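Teleop demos: tube into block, wrist view or wide view?
Print this thread | E-mail this thread
Reading time: 4 min

rukhsana_s
We record demos in sim for the Gendetti tube task: operator drives the arm by remote, grasps one capped tube, seats it in a block. 300 demos so far. The trained policy reaches the block and then releases off-center. I suspect the operators lean on the wide view and the policy can't recover the same cue from the wrist.
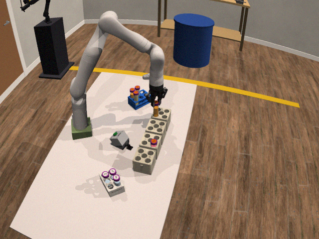
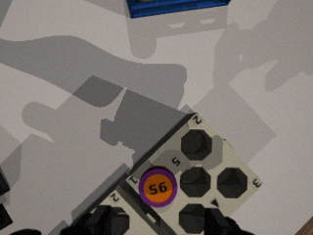
Wide view first, then the close view with the fingertips at the bottom. Same setup.

stijn.meijer
What rate are you logging at? If the gripper command lags the pose by even a few steps, you teach it to let go early. Check that before blaming the camera.

rukhsana_s
Commands and poses share a clock. Checked Thursday.

e_jin
Look at the shadows in the close one. They cross the tabletop and fall on part of the rack too, and the wells are nearly black to start with. I would randomize the lights before collecting more.

indrek_sak
Disagree. The printed numbers and the well edges read fine there. More likely the operators pause above the well, make small corrections, then drop. Average that over 300 demos and you get hover and drift. Cut the pauses and retrain.

stijn.meijer
Cutting pauses also cuts the corrections, and those are the useful part. We did it at Vevico and insertion got worse.

indrek_sak
Then cut only frames with zero commanded motion. Corrections stay in.

lbedoya
How do operators pick the target? The wide view has several beige blocks in a staggered row. If each person chooses a different hole and the choice isn't in the input, the policy splits the difference.

rukhsana_s
Operator's choice. It isn't logged.

lbedoya
I'd fix that first. Add the target index, redo a small batch, compare.

rukhsana_s
Will do, with zero-motion frames removed as a separate run. Lights after that.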